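Home | News | What's On | Toy Library | Past Newsletters | Contact

Back to blocks: a few thoughts for the new term
27th January
By Marama Kereama
5 comments | 15 shares

I had meant to write this month about the new shelving, and I will get to the shelving, but I spent so much of the holidays sitting at one table or another with a handful of coloured blocks in front of me that I'd rather begin there. Forgive me if I wander a bit. It has been hot, the phone has hardly rung, and I've had more time than usual to think about small bits of coloured stuff sitting on top of one another.

Many of you will remember that in November we asked families which things in the toy library they would miss most if we had to thin out the cupboards. I was quite sure the train set would win (my own two would have fought you for it), and the train set did very well, but the plain coloured blocks came out ahead by a good margin. One grandfather wrote us a whole page on the back of the form about how his grandson won't go to bed until the tower is "finished properly", and how the two of them have very different ideas of what finished means. I have kept that page in my desk drawer.

What I like about blocks is how little you need. We have tubs with 800 pieces in them and they're lovely for a wet afternoon with cousins over, but a great deal of the best playing I've watched has been done with a very small pile and a clear bit of table. Put out too many and the little ones tip, scatter and move on. Put out a few, in good strong colours, and they'll start placing them one at a time, and you can go and make yourself a cup of tea. Well, half a cup.
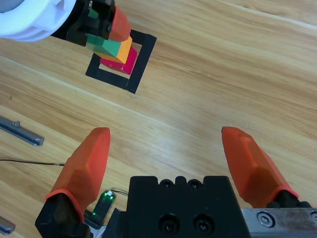
The other thing I've come round to is giving the stack somewhere to live. A placemat will do it, or an empty picture frame with the glass and backing taken out, or a square of masking tape stuck down on the table. Children seem to love having an edge to build inside. I tried it with my niece's boy over the break, and he spent ages getting his bottom block where he wanted it before he'd even look at the next one. With older children you can turn the square a little so it no longer lines up with the table, and ask them to build to the square and pay no attention to the table. It's harder than it sounds! I had a go myself and kept straightening everything up without meaning to.

Colour order is a nice next step. Call out the colours from the bottom up and let them build it, then swap and let them call it for you, and be prepared to be told off. If you have two children of different ages, the younger one can choose the colours while the older one does the placing. And please don't fuss over a tower that isn't lined up neatly. A block sitting a little forward of the one under it is a perfectly good block, and half the fun is seeing how far forward it can go.

Taking a stack down is worth a turn as well. We always make such a fuss of the building and then let the whole thing be swept off with an arm, and I do understand the appeal, but lifting the pieces off from the top, one by one, and putting them back in the tub is a lovely quiet way to finish before tea. Some of our toddlers like that part best.

Now, the shelving. Thank you to Holmgren, who let us have two tall units at a very kind price, and to everyone who came along to carry them up the ramp. The blocks and puzzles have moved to the low shelves by the window where small people can reach them, and the board games have gone up higher. The Fludus marble run is back from being mended and can be borrowed again, although it's still short a funnel, so if you find a blue one behind your couch, you know where it belongs. The Numard sorting trays are on the middle shelf, under the dress-ups.

A few housekeeping bits while I have you. Please wipe blocks over with a barely damp cloth before you bring them back and let them dry with the lid off, as we've had one or two tubs come home smelling like a swimming bag. Loans are for 2 weeks, and you're welcome to renew by phone if no one else is waiting. If a piece has gone missing, just tell us. You won't be charged for a single block, and I'd much prefer to know.

Our first block morning of the year will be in the front room at Drorkidport Hall, with morning tea as usual. Bring a plate if you can and come anyway if you can't. I'll put the tape squares on the tables the night before.

Share this item | Print | 5 comments

Related items
Wet weather boxes: what to borrow and when
Your favourites from the November survey
Puzzles with missing pieces, and what we do with them
Drorkidport Hall: parking and pram access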